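3.2 Mixed produce in a single bag

Advice to keep vegetables in zip bags is repeated in almost every household guide we read, and very little of it says what else is in the bag.

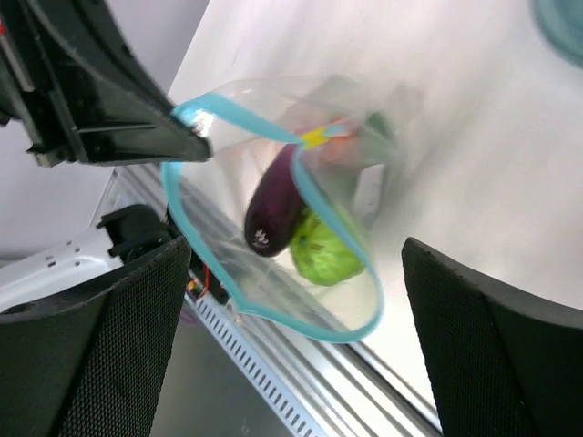

Arboleda's survey asked 60 households how they stored soft vegetables, and most answered with a rule they had been taught: one kind to a bag, air pressed out, seal closed. We doubt that the answers describe what people do. When Huệ Tôn visited four of the same kitchens in February, three had bags of mixed produce in the fridge, and the owners did not think of this as breaking any rule. The bag was simply the one within reach.

Figure 3. Aubergine and green pepper together in a clear zip bag with a light-blue seal strip.

The case for separate bags is weaker than it sounds. The Usden leaflet claims that mixing shortens keeping time, but gives no storage temperature and does not say whether the bags were shut. Bach repeats the claim and cites only Usden. A pepper and an aubergine may well spoil at different rates – we would expect them to – yet that alone does not show that one harms the other.

Nor can fogging on the plastic be taken as a sign of trouble, as the Wernano scoring sheet does. Bags mist for several reasons, and a crease or a reflection is easily scored as damp. We therefore left that item out of our own sheet and kept to firmness and weight, which at least can be checked by a second person.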